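4. Setting up the desk surface

The Vunddale table can be used as a work desk once the legs are locked (see section 3). Place it on a level floor with at least 310 mm of clear space on the side where you sit.

1. Wipe the top with a dry cloth. For ink or pencil marks, dampen the cloth with plain water and wipe again.
2. Fold the cloth or lay it flat near the far edge, out of the way of your hands.
3. Put the calculator near the front edge. It may be turned at an angle if that suits your writing hand. 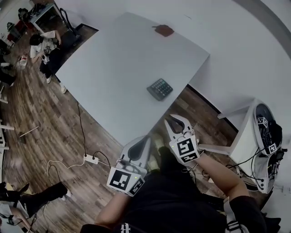

4. Route lamp and charger cables over one side of the table only, then down to the power strip. Do not run them across the top.

Note: White tops show marks sooner than the gray ones – wipe them weekly.

CAUTION: Cables lying on the floor are a trip hazard. Gather any spare length and keep it clear of chair legs before you sit down.

CAUTION: Do not sit or lean on the table edge.

Replacement foot pads are sold in packs of 4 under part number 196.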